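Magnesium (as a supplement)

Magnesium is a mineral your body uses all day long, mostly in muscles, nerves and bones. As a supplement it comes in tablets, capsules, powders, drinks and sprays, and there are more kinds on the shelf than anybody needs. I've kept this entry on the Kollunico wiki since Ans Mulder handed it over to me, and I rewrite bits of it when readers point out something unclear. Last revised May 2, 2025.

Where it comes from

Most of us get a fair amount from food. Pumpkin seeds are the big one, then almonds, cashews, black beans, spinach, whole wheat bread and dark chocolate (my favorite source, obviously). Hard tap water has some too, and so do many mineral waters – look for Mg on the label. White flour and white rice have lost a lot of theirs in the milling.

Your body keeps more than half of its magnesium in the bones and nearly all the rest in muscle and soft tissue. Only a tiny share floats around in the blood, so a normal blood test doesn't always tell you much about your stores.

The different forms

A magnesium supplement is always magnesium bound to something else, and the something else makes a real difference.

Oxide is the cheap one. It's small and packs a lot of magnesium into a tablet, but the body doesn't take it up very well and it can send you running to the bathroom. Citrate dissolves better and is what I'd call the everyday form, although it loosens things up as well if you take a lot. Glycinate (you'll also see bisglycinate) is bound to an amino acid and is usually easier on the stomach. Malate and taurate turn up now and then. Chloride is the one in the sprays and bath flakes, and the evidence that much of it gets through your skin is thin. I still like the baths!

Then there's sulfate, better known as Epsom salt. Some packages are sold for soaking only, so read the package before you even think about drinking it.

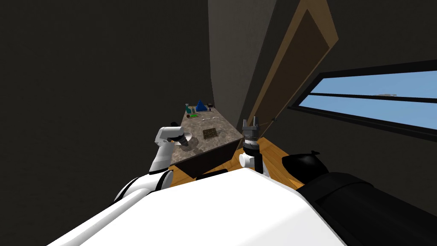
Reading the label is where people get lost, and I did too when I started with this stuff in 1996. The front of the jar may give the weight of the whole compound, and that is always a much bigger number than the magnesium in it. What you want is "elemental magnesium," which is normally the figure in the Supplement Facts panel on the back. Check the serving size while you're there. Prinska capsules, the ones I buy, have a serving size of 2, and I took one a day for most of a winter before I noticed.

Powders are a separate headache. The scoop from my old Purutska tub was never the same twice, depending on how hard I'd packed it, and Kobe Verhoeven wrote to me in March to say he now weighs his on a kitchen scale. Good idea if you have one that reads small amounts.

How much

In the US the recommended intake for adults runs from 310 to 420 mg a day, depending on age and sex, and that counts food and everything else together. The upper limit for supplements alone is 350 mg for adults. Yes, that's lower than some of the recommended totals – the limit leaves out what's naturally in your food, and it's set mainly with diarrhea in mind. Your doctor may put you on more for a particular reason, and then you follow your doctor.

Who should be careful

Healthy kidneys clear out the extra. Kidneys that aren't working well may not, and magnesium can build up to a dangerous level, so anyone with kidney disease should ask first. Remember that some antacids and laxatives contain magnesium too.

It also gets in the way of certain medicines, among them some antibiotics, osteoporosis drugs and thyroid tablets. They usually need to be taken hours apart, and your pharmacist can tell you how many.

Does it help with cramps?

I get this question more than any other. For ordinary night cramps in older adults the studies are mostly disappointing. In pregnancy the results are mixed. People who are truly low may notice a difference.

Storage

Keep the lid on tight and the jar somewhere dry. Citrate powder clumps in a steamy bathroom, and the Jansen effervescent tablets go soft if you leave the tube open.

See also: calcium, potassium, vitamin D, electrolytes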